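What we will buy first, and what can wait

March 2022

I promised Fadwa to write down how we decided on the gripper, so that she does not have to explain it to each new person in the lab. The text is longer than I wanted.

Our budget for this year pays for one arm and one gripper, and after that there is very little left. Ashraf Ait Brahim asked three suppliers for an offer. Peltik was the cheapest, but delivery takes 18 weeks. Fivberg can deliver in April, and their price includes spare fingertips. Bensaid did not send us the price of the cable and the mounting plate, even after the second email, so I could not compare them fairly.

My first plan was to order from Peltik and wait. Fadwa Slaoui did not agree — she said that we should first try our tasks in simulation with a simple two-finger model, and only then talk about money. She was right. I put 60 percent of my time into this for the whole month.
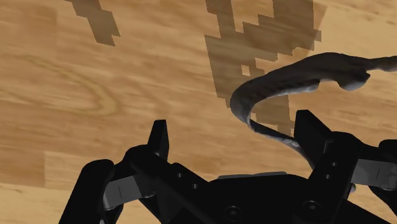 The opening width matters more to me now than the force, and I have changed the order of the columns in my table. I also moved the force sensor to next year. It is a nice thing to have, but I can not defend it in front of the people who sign.

One question is still open. Hamov offers a service contract for 3 years, and I do not know if such a small lab needs it. If you have paid for a contract like this, please write to me what you got for the money.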